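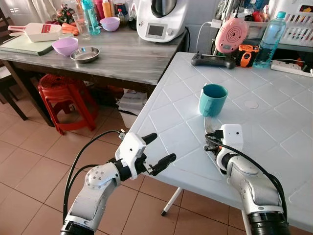
News > Open Days > Gallery

Print | E-mail

10 Feb 2022
By Marisol Carrillo

Open day at the Kistgate workshop

Kistgate opened its workshop to visitors last week, and 104 people signed in at the door. Most came for the two-arm table demonstration, run by Anayeli Salinas and Eliseo Tapia. Sessions were kept short so that every group got a turn near the front.

The right arm has a silver fork in its gripper, next to a teal cup on the white table. The left gripper is open. Carrots and a mandoline slicer are on the gray table behind.

Salinas took questions between sessions. Several visitors asked how long it takes to set up a new task, and she told them it depends on the objects. School groups asked mostly about speed.

The next open day is in July. Groups of more than eight should write to Tiburcio Beltrán at the front office beforehand.

Print | E-mail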